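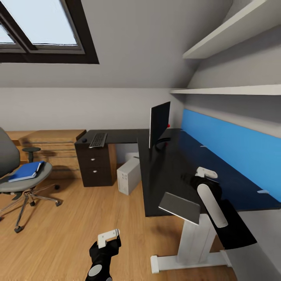
Metby, 1 February 2025

Stirari Room Assistant: Set-Up Guide
Section 2. Planning and budgeting before you order

Read this section before you fill in the order form. Most of the money that gets wasted on a two-arm unit is spent on the wrong base, the wrong fingers or a second delivery. Allow an hour, and have a tape measure and the floor plan with you.

2.1 Decide what the unit will do

1. Write down the jobs you want done, in the room where you want them done. "Tidy the study" is too broad. "Pick up a folder from the chair and put it on the desk" can be quoted for.
2. Mark each job as desk height, seat height or floor level. Floor-level jobs need the long-reach arms, and these are priced separately.
3. Strike out any job that comes up less than once a week. It can be added later without new hardware.

Note: The planning tool runs your jobs in a simulated room before anything ships. Use it. The tool is included in the price of the base unit.

2.2 Measure the room

1. Measure the clear floor between fixed furniture. The base needs 23 inches at the narrowest point.
2. In an attic room, measure the height under the slope at the place where the unit will stand. The raised arm needs more headroom than the base does.
3. Note every shelf above a desk. A forearm coming in over a desktop may have to pass below it.
4. Enter the figures in the planning tool and save the room under its own name.

Caution: Do not use the figures from an old floor plan. Measure again if furniture has been moved. 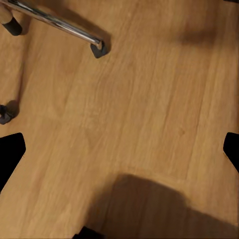 The base price covers one pair of standard fingers, and for many buyers that is enough. Order the wide pair only if your list has boxes or binders on it. When you run the floor-level jobs in the tool, look at the view between the fingers and check what else is down there. A chrome tube ending in a black foot on a wood floor is easy to overlook on a plan, and the arm still has to work beside it. Add a margin for furniture feet - Auer, who supply the fingers, print the clearances on the inside of the lid.

2.3 Work out the cost

1. Start with the base unit price on your quote.
2. Add $1283 for the long-reach arms if you marked any floor-level jobs.
3. Add $300 for the wide fingers, if needed.
4. Set aside $2000 for the first year of service. The Derklow service plan starts on the day of delivery, whether or not the unit has been unpacked.
5. Leave training out of the hardware total. It is billed by the visit and most offices book it under a different budget.

Note: Prices are held until November. Quotes made after that use the new list.

Caution: Do not order fingers from another maker to save money. The force settings are matched to the pair in the box, and the service plan does not cover a mismatch.

2.4 Check the floor-level jobs

1. Run each floor-level job three times in the tool, with the chair in a different position each time.
2. Save a still from each run with the fingers open, before the pick.
3. Send the stills with your order form.

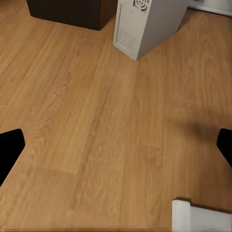 Yutong Shen wrote to us after the last edition that step 1 is too short for a shared room. Three runs were fine for her own desk, she said, but the chairs in her office get pushed everywhere by the end of the day, and she would have ordered the long-reach arms the first time if she had run the job ten times. We have left the minimum at three. For a shared room, use ten.

2.5 Place the order

1. Attach the job list, the room file and the stills.
2. Name one person to take delivery. The driver will not leave the crate without a signature.
3. Send everything to Everett Park at the Metby office. You will get a written quote back, and nothing is charged until you sign it.

Go on to Section 3 when the delivery date is confirmed.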